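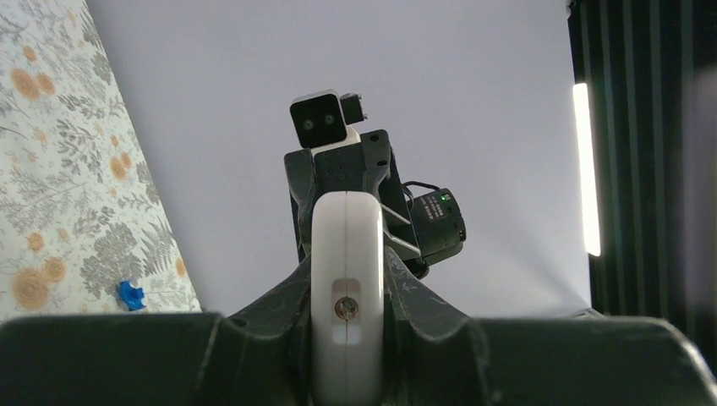

A white arm link between two dark gripper jaws.

Home | About Us | Classes | Fees | Contact

About Nundton Sewing School

Nundton Sewing School teaches dressmaking, alterations and basic upholstery to adults. We opened 12 years ago with one evening class above a shoe repair shop in Prekside. We now run 15 classes a week in our own rooms on Barros Street.

Most students start with the beginner course, called Kelel after the street where our first teacher learned her trade. It lasts five weeks and covers threading a machine, reading a pattern, and putting in a zipper. Students finish a skirt or an apron and take it home.
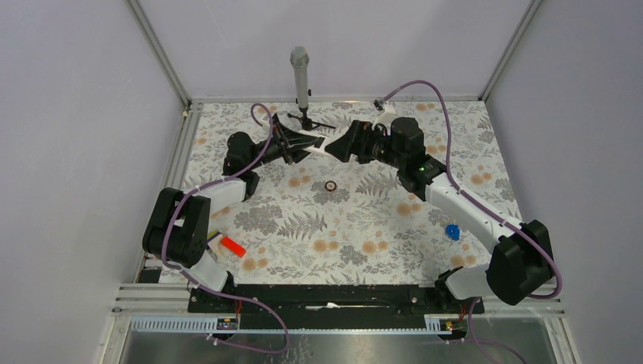
The alterations course is shorter, at four weeks, and is meant for people who can already sew a straight seam. Bring your own clothes to work on. We supply thread, pins and chalk, but fabric is not included in the fee.

Upholstery runs in spring and fall only. Places go to people on the waiting list first. Gift certificates can be used for any course and are good for a year.

Last updated: 23/05/2022

Contact the office | © Nundton Sewing School | Back to top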